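Print this article
E-mail this article

Force play

In baseball and softball, a force play is a situation in which a runner is obliged to leave the base he or she holds because the batter has become a runner. While the obligation lasts, the runner can be put out by a fielder who holds the ball and touches the next base, and no tag is needed. The out made in this way is called a force out, and the runner is said to be forced.

Basis of the rule

Two runners may not occupy the same base. A batter who hits a fair ball on the ground must run to first base, and any runner already on first must make room by going to second. If second is also occupied, that runner must go to third, and a runner on third must then go home. The chain is broken by the first empty base. A runner on second with first base empty is not forced, and may stay put when the ball is hit.

The same reasoning fixes which bases carry a force in each arrangement of runners. With a runner on first only, the force is at second. With runners on first and second, it is at second and third. With the bases loaded, it is at every base, home plate included. With runners on first and third, it is at second only, and the runner on third may choose whether to try for home. With runners on second and third and first base empty, no runner is forced.

Making the out

A fielder completes a force out by touching the base with any part of the body while holding the ball securely in the hand or glove. The touch must come before the runner reaches the base. Tagging the forced runner before he or she gets there has the same effect and also counts as a force out. The fielder may touch the base with the foot, the hand or the glove, and most infielders use the foot so as to leave the arms free for a throw.

Control of the ball is judged by the umpire. A ball held against the chest, or still moving in the glove, is not held securely, and the out stands only once the fielder has firm control with the base touched and the runner still short of it. A ball dropped while the fielder is taking it out of the glove to throw is usually ruled to have been held first, and the out is allowed.
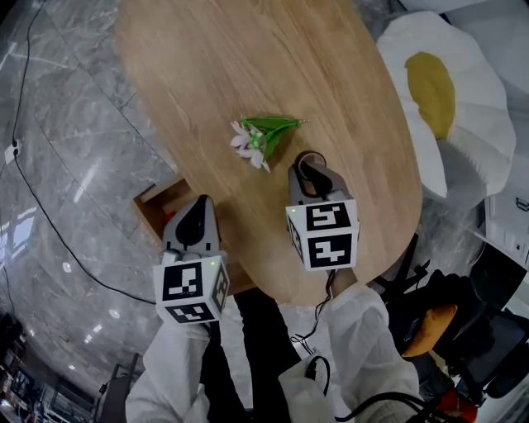

Selamawit Alemayehu
Contributing Editor, Rules and Scoring

Removal of the force

The force on a runner ends as soon as a runner behind, or the batter, is put out. The commonest case is a ground ball fielded by the first baseman with a runner on first. If the first baseman steps on the bag before throwing to second, the batter is out and the runner from first no longer has to advance. The shortstop taking the throw must then tag the runner. If the throw goes to second before the bag at first is touched, the force is still in place, and both outs can be made by touching the bases. The second order is known as the 3-6-3 double play, from the position numbers of the first baseman and the shortstop.

A caught fly ball also removes every force, as the batter is out and does not become a runner. The infield fly rule follows from this. With fewer than two out and runners on first and second, or on all bases, an umpire who judges that an infielder can catch a fair fly with ordinary effort declares the batter out at once. The runners are then not forced, and the defence gains nothing by letting the ball drop. The rule does not cover line drives or attempted bunts.

A force may also be put back. A forced runner who touches the next base and then, for any reason, retreats towards the base last held is again under the force, and can be put out by a touch of the forward base.

Scoring of runs

No run can score on a play in which the third out is a force out, even if the runner from third crosses the plate before the out is made. The same applies when the third out is made on the batter before he or she reaches first. Where the third out is a tag on a runner who was not forced, the umpire must decide which came first, and the run counts if the plate was touched before the tag.

Appeal plays are often confused with force plays. A runner who leaves a base too early on a caught fly may be put out when the ball is returned to that base and an appeal is made. No tag on the runner is needed, and the out looks like a force out, but it is not one. A run scored by another runner before such an appeal is upheld will count, unless the out is the third and the runner who scored was behind the offender in the order. An appeal against a runner who missed a base to which he or she was forced is treated as a force out, and cancels the run if it is the third out.

Usage

Outs made on the batter at first base are widely called force outs in speech. In the strict sense they are not, as the batter is not being driven from a base by another runner, but the method of making the out is the same and the effect on scoring is the same.

Youth and club leagues generally keep the rule unchanged. The Dilness junior league uses a double-width bag at first base to lessen collisions. The fielder must touch the white half and the batter may run through the coloured half. The Ruvuta summer tournament, held in June, applies a force at home plate on any play with the bases loaded in its youngest division, and does not allow the catcher to block the plate. The Jularwood softball league marks a separate scoring line beside the plate. A runner who passes a set point on the third base line must go on to the scoring line, and is put out there by a fielder touching the plate with the ball, in the manner of a force, whether or not the other bases are occupied.

Notation

Scorers record a force out with the position number of the fielder who threw the ball, a dash, and the number of the fielder who touched the base. A force at second from shortstop to second baseman is written 6-4. An unassisted force is shown by the fielder's number followed by U. The batter who reaches first while another runner is forced is credited with a fielder's choice and is charged with a time at bat, but not with a hit.

Filed under: Baseball and Softball > Rules of Play > Baserunning
Print this article | E-mail this article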